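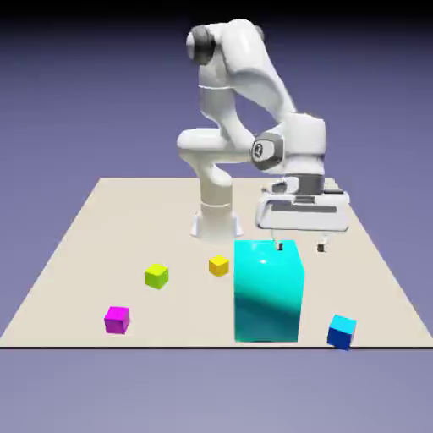 Notebook – Stusia sim, tall block pick
17 February 2021

Carrying on with the descent problem from last week. Platform has the cyan block plus the lime, yellow, magenta and blue cubes. Only the cyan block matters for today, the cubes are distractors and keep their places between resets unless something knocks them.

The planner still treats the block as if it were cube height. Pre-grasp is worked out from the platform surface plus a fixed offset, fine for the cubes and useless for anything tall. On the old setting a finger came down on top of the block and the controller kept pushing until the force limit tripped. Somkiat Sukprasert suggested reading the top face from the depth image and putting the offset on that. Did it in the Entili branch, not merged.

Changes made
– pre-grasp height now top face plus offset, offset left as it was
– gripper opens fully before the arm goes over the block (it used to open on the way down)
– lateral correction runs at pre-grasp, then again once before descent
– descent speed halved below pre-grasp

First batch, 30 resets with the new height. No force trips. Four misses, all of them sideways: the hand went down with one finger over the block's top edge and the planner stopped on predicted contact. So the height is all right and the centring isn't.

Looked at the centring. The correction uses the centroid of the cyan mask in the wrist view, and the mask has a hole in it. The highlight on the front face goes to pure white, the colour threshold throws those pixels out, and the centroid gets pulled towards the darker side. The highlight sits a bit right of centre, so the error goes left. Matches the logs for all four.

Tried filling the hole with a closing operation. Too small a kernel leaves it, too big a kernel joins the blue trim on the fingers to the block. Gave up on that and took the left and right vertical edges, then used the midpoint. The edges are sharp even where the face is washed out.
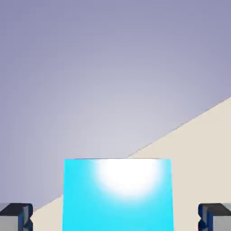 Second batch, edge midpoint

Same seeds, 30 resets. Two misses, both with the block turned far enough that a side face showed and the edge finder took the wrong line. No misses from the highlight. Correction settles in one step on most of them, the second pass hardly moves the arm.

Also tried switching off specular in the renderer to check the diagnosis. With it off the old centroid method gives the same answer as the edges to within a pixel. Turned it back on – the real blocks at Plumgate are shiny as well and I'd sooner find this here.

Left to do
– reject edge pairs whose spacing doesn't fit the block width at the current depth
– rerun on the 2,000 seed set overnight once that is in
– ask Somkiat whether the Jovordale config still has the fixed offset from December, if so it needs the same fix
– the log writes the pre-grasp pose before correction, should write both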